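The Greltgate 274 is a desktop laser printer made by Weidemann for homes and small offices, and it is still remembered fondly by the people who grew up with one humming away in the corner. It prints in black and white at 30 pages a minute, and its paper tray takes 60 sheets – rather few, as many owners have kindly pointed out over the years.
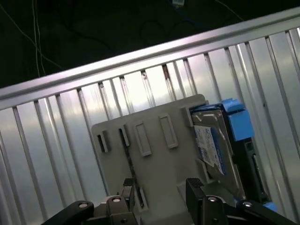
A silver hard drive in a blue-and-black drive bracket.

A later model, the Greltgate 1370, added wireless printing and a small internal drive for stored documents. The designer Mirela Pimentel kept the rounded lid of the older machine, and toner cartridges can be swapped happily between the two.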